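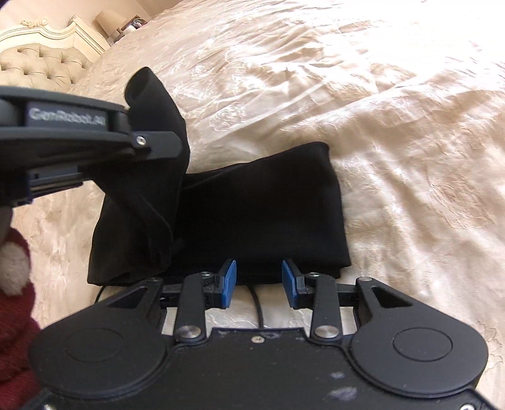 2023-03-26. Radio mic rustle on the Pernlow heats, continued from the February pages. The complaint from the gallery is the same as before: whenever a singer in a dark jacket turns to face the judges there is a scrape on the chest mic, and it goes out under the presenter's questions. Wardrobe agree it is the cloth and want to know which cloths to avoid. I did the rub tests at home, where it is quieter than the workshop with the air handling on. Light satin-type cloths and heavy dark ones behave very differently against the capsule, and the black one folded up on the cream bedspread is the sort I mean by heavy: matte, thick-looking, plenty of layers when it is doubled over. The bedspread came into the test as well, being satiny with a woven or embroidered flower pattern in it, and not far off what some of the contestants turn up in.

Method. Esent capsule taped to the back of a square of card, cloth drawn across the front by hand, same stroke each time as near as I can manage. Pack gain left where it is set for the show. Recorded flat, no filter, then again with the low cut in at 200 Hz. Files are in the shared folder, numbered 127 onwards.

Results. Heavy black cloth: low thump at the start of each stroke, then very little. With the cut in, the thump nearly goes. Satin type: hardly any thump but a continuous hiss, and the cut does nothing for it because it is all much higher up. Raised pattern is worst, a little tick each time an edge goes over the grille. I had written in February that the dark jackets were the problem. I now think it is the linings, which tend to be shiny, and the dark outer cloth was getting the blame. Crossed out the February note and put a pointer to this page.

Tried the capsule inside a foam cover. Better on hiss, slightly dull on speech. Tried the fur cover. Better again, but Sinéad Hennessy will not have it under a fitted shirt as it shows on the close shots, and she is right. Tried a loop of tape, sticky side out, so that the capsule is held to the lining and they move together. Best of the lot and costs nothing. The hiss is still there if the shirt rubs the other side, so it needs a second loop facing the shirt.

Pack 1329 back on the bench. It was the one on the second semi-finalist when her interview dropped out. Aerial lead moves in its socket — can make it cut by leaning on it. Resoldered, shook it, no dropout in an hour on the bench. Marked as spare only until it has done a full rehearsal. Battery door is still loose on that one too. Drerkov want the whole pack returned for a new door, so I have taped it.

Hao capsules: the sample pair came. Brighter than the Esents, and they pick up more of the band from behind. Did not have a loud room to try them in properly. For the interview chair they might do. For singing nobody is going to swap from the hand-held anyway. Not ordering any yet.

Listened back to the interview from the last heat with the gallery recording alongside. Two of the scrapes I had down as cloth are a necklace. You can hear it ring. Ask wardrobe to move pendants before the mic goes on, or put the mic on the collar side.

To do:
Tape loops on all chest mics before the next rehearsal.
Ask Sinéad for an offcut of jacket lining so I can stop using bedding.
Order foam covers, black.
Check aerial leads on the packs either side of 1329, same batch.
Low cut stays at 200 Hz for speech, off for anyone who sings on the chest mic.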